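Skenddale Cell Guide
Section 4 – Wrist Camera and Fingertip Check
Last edited 16 May 2025 by Chukwuemeka Tamuno

Do this after any hand swap, any sleeve change, and before the first run on Monday. Arm in hold mode. Pendant in your hand, not on the bench.

Caution: E-stop within reach the whole time. Second person stays off the mat while the arm is in slow jog.

Before you start
1. Log in on the Asden pendant, load program 801.
2. Speed override down to minimum. Check it twice, it resets when you change users.
3. Wipe the camera window. Dry cloth only, no spray.
4. Wipe the fingertip pads. Same cloth is fine.
5. Open the wrist camera view on the pendant, full screen.

Fingertips and view
6. Jog down until the tips are just above the yellow surface. Don't touch down yet.
7. Stop. Let the picture settle, then compare.
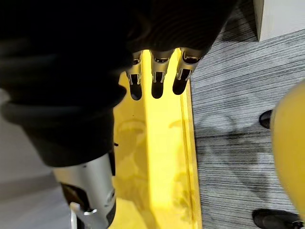

2 min read

Three fingertips showing, side by side, black pads pointing down. Metal will glare under the lights, ignore it. What matters is the pads – you need to see all of them. One sitting a bit lower than its neighbor is OK at this stage, homing comes next.

Black ribbed knit takes up a lot of the view at the upper left. Fine as long as the pads are clear. If it covers a pad, go to step 8. If not skip to step 10.

8. Hold mode. Roll the cuff back toward the wrist by hand. No tape, it leaves glue on the knuckles.
9. Back to step 6.
10. Run HOME FINGERS. Wait for count 1534 on the dispaly. Any other number, run it again once.
11. Still wrong? Power off the hand, reseat the connector, power on, repeat step 10.
12. Touch down with each finger, one at a time. Pad should press flat. Stop at the first contact beep.
13. Save the view as reference. Overwrite the old one.

Note: the Clastthorpe cell uses the older Nwosu hand and a different count. Do not copy settings accross.

Looking after it
Pads – check for nicks every week, replace at 3000 cycles even if they look good.
Hinge pins – one drop of light oil in October, none in between. Wipe off the extra.
Sleeve – take it off to wash. Air dry. Full check again when it goes back on.

Fault 86 during touch down means a finger didn't report contact. Clean the pad, redo step 12. Same fault twice, tag the hand out and write it in the cell log.

Next: Section 5 – Grip Force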